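4.2 Uplink measurements in shared spectrum

Sensing reports were collected at the Terkow and Minumari sites in June, using one Tevmont receiver per site. Each receiver swept the shared band in 20 kHz steps and logged occupancy against a fixed threshold. The Terkow log holds 1635 valid sweeps; seven were dropped for clock errors. Median occupancy was 62 percent during the day and fell sharply overnight – a pattern also present at Minumari, where the noise floor was higher.

Idle channels were then assigned to a video uplink with the Escobedo scheduler. Packet loss was computed per channel before error correction.

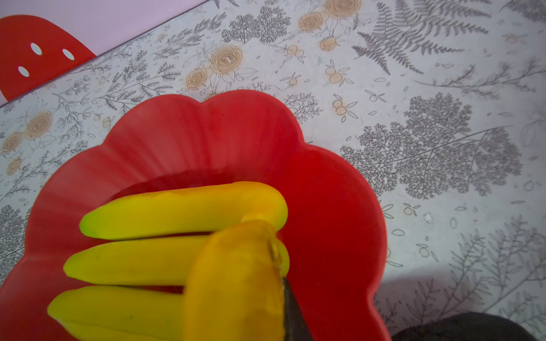 Figure 7. Toy bananas on a red plate.

Loss did not track occupancy closely at either site. Retransmissions are treated separately in Section 4.3.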